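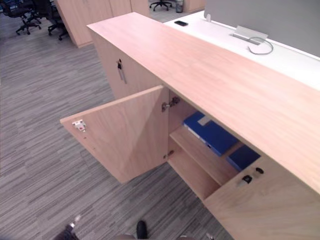 Head camera, cabinet task, left door open. Both grippers at the bottom edge.

Forum > Manipulation > End effectors
Rounded vs. flat fingertips for cabinet doors

wainwright_d
Comparing two fingertip sets on the same arms, same controller gains. Set A is the rounded black finger from Mikanov, set B is a flat pad we cut ourselves. Task is open the door, reach in, pull a binder off the shelf. 300 runs per set, finished in April. A is better on the door, B is better on the binder. Median door time was 550 ms shorter with A. I'm inclined to standardize on A.

boersma_w
Which way do the binders face? A binder lying flat is a different grasp from one standing up. I wouldn't pick a finger on door time if the binder is what you drop.

wainwright_d
They lie on the shelf. The right one sits partly under the overhang of the top, and most of the drops are on that one.

senad_l
Then it's a camera problem. From the head you lose the part of the cover under the overhang, and the inside of the compartment is dark compared to the top. Put a wrist camera on before you blame the finger. We run the Cikirel one and stopped touching head exposure after that.

boersma_w
Disagree. A wrist camera won't give a round finger more contact area on a flat cover. Fix the contact first.

senad_l
If the approach is off by a centimeter, contact area doesn't matter. Plot the grasp offset and see.

hthorlacius
Are you grabbing the door by the key? The lock on the closed door has a round knob next to it, so I'd expect A and B to differ there too.

wainwright_d
Door edge only, no knob. Right door stays closed in all runs. Offsets are in the log, I'll plot them. Firmware is build 1124 on both grippers.

hthorlacius
Update that first. 1124 clips the force reading at low speed. Ours went away with 3662.

wainwright_d
Flashing both tonight, then rerunning the right binder with A and B.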